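Review: the Pokano simulator at the Brillitz open day
By Staff, 2025-04-20
4 comments

Brillitz let visitors try Pokano, its simulator for robot arms, for two hours. I went for the household set, which has 374 objects. The demo used an oval bread proofing basket on a white table.
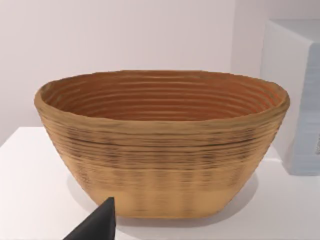
Menus are simple and I had a task set up without help. Changing the view was slower than I'd like. The coiled texture on the basket looked a bit soft up close, but the shadows were good.

A seat costs $233 a month. That is fair for a small lab and too much for a hobbyist. I'd wait for the next version.

Shares: 2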